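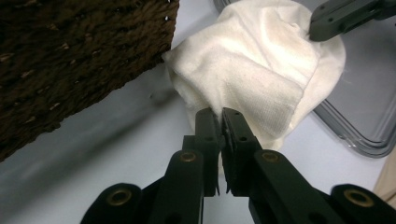

Seasonal Rewards Should Come Back

The practice of withdrawing seasonal content from online games has become so common that players are rarely asked whether they agree with it. An event opens, a set of costumes, mounts or weapons is offered for a few weeks, and the set is then removed. Players who took part keep what they earned. Everyone else is told, often in a single line of small print, that the items will not be offered again. It is the view of this association that the practice should end, and that any reward earned through ordinary play should become available again within a stated period.

Our position is confined to games that charge for entry, for expansion packs or for seasonal passes. We make no recommendation on tournament prizes, where a trophy records a result and would lose its meaning if it could be had by other means. Nor are we concerned with items given to players who tested a game before release. Those are tokens of thanks, few in number, and they do little harm.

The case of Mamach is instructive. The game was launched by Flunex as a co-operative adventure with a shared online world, and in its first two years it ran events sparingly. The harvest event in November was the best of them. It added a valley with its own weather, a short chain of quests and a lantern that could be carried by any class of character. When the event closed, the valley closed with it, but both returned the following November with a few additions. Players who had missed the lantern could earn it on the second occasion. We are aware of no complaint from those who already had it.

Matters changed with the introduction of the Pluva season. Under the new arrangement the game's calendar was divided into seasons of up to 5 weeks, each with a track of rewards, and each track was declared final. The Pluva season included a glider which altered how a character could cross open water. It was described as cosmetic in the notes, and for most purposes it was. On two of the later maps, however, it shortened a crossing enough to matter, and groups began to ask for it when recruiting. A player who had been in hospital, sitting examinations or simply playing something else during those weeks had no means of obtaining it.

We surveyed our members after the season closed. Of the 2,519 who replied, 71 per cent said that they had at some point played a game for longer than they wished to in order to avoid losing a reward permanently. A survey of members is not a survey of the public, and people who join a players' association are likely to be more attached to their games than most. Even so, the answer should concern any studio that takes a long view. These are the customers who buy expansions on the day of release. They are describing time spent without enjoyment.

Several arguments are made in defence of permanent withdrawal. The first is that rarity gives an item its worth. There is something in this. A player who sees an old cloak in a crowded town square knows that its owner was present in the early days, and the owner may reasonably take pleasure in being recognised. But that pleasure can be protected by other means. A dated emblem, a different colour for the first issue or a line in the character's history would all mark the early participant, and none of them requires the cloak itself to be locked away. Mamach already had such a device in the form of the founder's banner, and it was well liked.

The second argument is commercial. Seasons bring players back, and players who come back are more likely to spend. We do not dispute it. What we question is whether the number that return under pressure is a sound basis for a business over the life of a game. Members who have left Mamach give a consistent account of how it happened. They missed one season, found the gap in their collection irritating, and missed the next with less regret. By the third they had stopped reading the notices. A system intended to keep people attached had given them a clear point at which to leave.

The third is technical, and it deserves a fair hearing. Seasonal areas take up storage, they must be tested against every later update, and a map built for one version of a game's lighting may look poor in the next. Smaller studios in particular may be unable to maintain a dozen old events. For that reason our proposal concerns rewards and leaves the events themselves to the judgement of the developer. An item already exists in the game, worn by those who earned it. It is already being drawn, animated and tested. Offering it through a new quest or a vendor in an existing town is a modest task by comparison with rebuilding a valley. 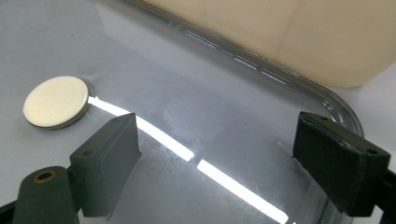 Kuster takes a less sympathetic view of the proposal. In its response to our consultation, the publisher argued that a guaranteed return would weaken the sense of occasion on which shared online worlds depend. If every reward is known to be coming back, it said, many players will wait, the event servers will be thin, and those who do attend will find nobody to group with. It added that a promise made at the start of a season binds designers who may have good reason, two years later, to retire an item that no longer suits the balance of the game.

The point about thin servers is the stronger of the two. A co-operative event needs people, and an event with half its expected attendance can be worse than no event at all. Our answer is that attendance should be earned by the quality of the event. The harvest valley was busy in its second year, when most regular players already owned the lantern, because the quests were good and the place was pleasant to be in. An event that would stand empty without the threat of permanent loss was probably not worth the developers' effort, and the effort might have been better directed to the main game.

On balance and retirement, we accept that exceptions will arise. An item that breaks a later map should be changed or removed, and players generally understand such decisions when they are explained. It would be sufficient to state that rewards will return unless withdrawn from use altogether. What is objectionable is an item that remains in active use, remains an advantage on certain maps, and remains closed to anyone who was absent during one short period.

There is also a question of plain dealing. Many storefront pages for older games still display seasonal costumes in their promotional artwork. A new customer who buys Mamach this evening will see the Pluva glider in the trailer and will find, some hours into the game, that it cannot be had. We do not suggest that there is any intention to mislead. Trailers are expensive and are seldom remade. The effect on the customer is nevertheless the same, and a notice on the store page would cost very little.

We therefore recommend the following to studios and publishers operating games of this kind. Each seasonal reward should carry, from the day the season opens, a statement of when it is expected to return. The interval may be long. A period of 3 years would be tolerable to most of our members, and some would prefer it to a shorter one, as it leaves the original owners with a fair run. The route by which the reward returns should involve play of similar difficulty and should not be limited to a cash purchase. First-issue owners should receive a visible mark of some kind. Where an item is permanently withdrawn, it should be withdrawn from use by everyone, with notice and with a reasonable substitute.

The final recommendation concerns the period during which a season is open. Five weeks may appear generous to a designer who has the game running on a second screen throughout the working day. For a parent with two free evenings a week it is a tight schedule, particularly where the track includes daily tasks that cannot be made up later. We would ask that daily tasks be allowed to accumulate, so that a week's worth may be completed in one sitting. Flunex trialled an arrangement of this sort in the spring update and then dropped it without explanation. It should be restored.

Our members are divided on some of the detail. A minority would like all seasonal content to remain permanently open, and a smaller group would prefer that nothing be changed. The association has considered both positions and believes that a published timetable of returns is the arrangement most players could live with. We have written to Flunex and to Kuster in these terms and have asked each of them to reply before the next season of Mamach is announced.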